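Section 2. Before you buy: planning the bench, the arms and the running costs

I wrote this part after we'd already spent the money, so please read it before you spend yours! Everything below assumes the Gramen two-arm suturing bench with a Paro wrist camera, because it's the setup I know. If you've picked a different pair of arms, steps 1 to 4 still hold and you can skip the Marwat bits.

1. Measure the room first. You need the bench, a clear walkway on the side where you'll be changing pads, and space behind for the controller cart. I forgot the cart (it's deeper than it looks in the drawings) and we ended up turning the whole bench sideways.

2. Find out what power you have at the wall. Get the building people to tell you which outlets share a circuit, and get it in writing. Put any electrical work on its own budget line.

3. Decide how many cameras you want before you ask for a quote. We started with one fixed view of the pad and added the wrist camera later, and adding it later meant a second visit, a second calibration and a second invoice. Order them together if you possibly can.

4. Leave 12 weeks between the purchase order and the day you promise anyone a working bench. We ordered in January, thinking we were being very generous with ourselves.

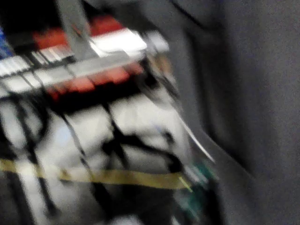

Wrist view near the cabling. Budget for ties, sleeves and straps along with the arms.

Note: cable management is never in the base quote. Mine listed "accessories" as one line and I assumed that covered it. It didn't. Ask for sleeves, strain relief and spare leads as separate items, and ask for the leads one size longer than the drawing says.

CAUTION: Power the arms down at the main switch before you move, tie or unplug any cable. Pausing the software is not enough.

5. Now do the consumables, and do them properly. This is the part of the budget that kept growing on me. Work it out per session, then multiply by the sessions you really plan to run (check last year's calendar, your memory will flatter you).

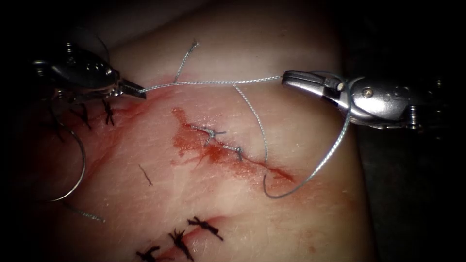
Pads are the item I got most wrong. My first spreadsheet had a fresh one for every exercise, which looked terrible on paper and got the whole request sent back. You can get more out of a pad than that if you plan where the cuts go. The pad here has dark stitches in the cuts at the left and bottom, and the gray thread is being worked on the one through the middle, so several incisions are sharing one surface. I now plan by the cut and order by the pad, with 2 spare pads in the drawer for every block of training. Do check with whoever runs your exercises that shared pads suit them. If you're scoring people on clean tissue, they won't.

6. Buy thread in at least two shades. It costs nothing extra from most suppliers and it makes reviewing the video so much easier! Order it by the box of 70 if your supplier has that size, and keep opened boxes in a lidded tub.

7. Ask about instrument life. The jaws and wrists are wear parts, and you want the replacement price in the quote, along with how uses get counted. We set aside $1,000 a quarter in a separate line for this so it can't be quietly spent on something else.

Note: Iltwood handles service on our bench, and their contract covers the arms but leaves out the Marwat foot pedals. Read the exclusions page. I'd want the answers to these in an email before signing:
- Who pays for shipping when an arm goes back?
- Is calibration included after a repair?
- Do we get a loaner, and how soon?

8. Put training time in the plan as a cost. Somebody has to learn to set up the pads, home the arms and swap the instruments, and while they're learning they aren't doing their regular job.

CAUTION: Don't let anyone reach over the pad with the arms enabled, and that includes the sales demo. Ask where the emergency stop is before they switch on.

When you've got numbers next to all eight steps, go on to Section 3, Receiving and unpacking. Keep the quote handy, you'll be checking the crates against it.

Section last revised 2026-05-04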